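About Zivum

Small lab, big table. Zivum was set up by Somkiat Mahawong to work on one thing – getting arms to pick up household stuff from very few demos. Our method is called Veden. Show it a task 16 times, it practises overnight, we test in the morning.

Latest result: 56 demos across 5 tasks, where our old method wanted 500. Write-up comming in August. Cups are fine now. Spoons still a pain – thin, shiny, and the wrist camera loses the handle. So that's most of what we do at the moment, cup and spoon, over and over.

Visitors welcome, just email frist. 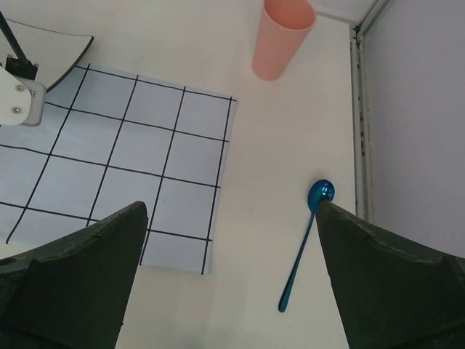

Yupin Mahawong asks whether Veden copes when the table height changes, and would like to see those numbers in the write-up too.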